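Kultard had an open day and I went, on the grounds that we have a budget line for "handling equipment" and no clear idea what it should be spent on. Keith Ellery came too, with a notebook. The unit is at the far end of Flelldale, past the tyre place, and the parking is worse than the email suggested.

We got a coffee, a lanyard and a talk. The talk had a slide showing payback in 8 months, with a line so straight it must have been drawn with a ruler. I asked what happened to the line if you ran one shift instead of three. The speaker said that was a great question and moved to the next slide.

The benches were better. Otunar, who do the fitting and after-sales, had an arm going over a wooden worktop, and the woman running it was happy to talk money, which I had not expected from anyone wearing a company fleece. Her advice was to stop looking at the price of the arm. The arm is the bit everyone gets quoted for. Then come the gripper, the fingers, the brackets, the guarding, the cables, and a person to make them all agree with each other. On the last job she'd done, the arm was less than half the bill.
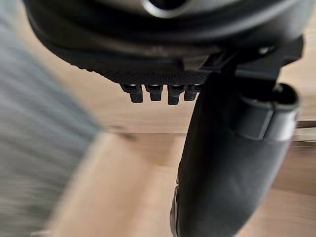
Gripper housing and one of the fingers, with the bracket between them, at the Otunar bench.

Fingers are where it gets you, apparently. Ask for a price on spares before you sign anything, and ask how long they take to arrive. Otunar say 3 weeks. Cartwright, two stands along, say 7 working days but wouldn't put it in writing. Keith wrote down both and underlined one.

Cartwright also do a lease, which sounds lovely until you get to the service visits, charged separately, plus travel from wherever the engineer happens to live. I worked it out on the back of the programme and over five years it came to around 80 per cent more than I'd been hoping. Buying outright looks less frightening after that, which may be why they put the stands next to each other.

What we're going to do is ask for a trial on one job, the boring one, with our own parts and our own people — and not ask for anything else until December, when we'll know what's left in the pot. I'd also like to keep back a decent sum for training. It wasn't on any of the quotes we came home with.

The sandwiches were good. Go early if you want egg.

Comments

Marl_end: We leased. Read the bit about returning it. You pay for the crate.

pdw: Did anyone say what the software costs after the first year? Our quote just had a dash in that box.

Keith Ellery: I underlined Otunar, for the record. And there was no egg.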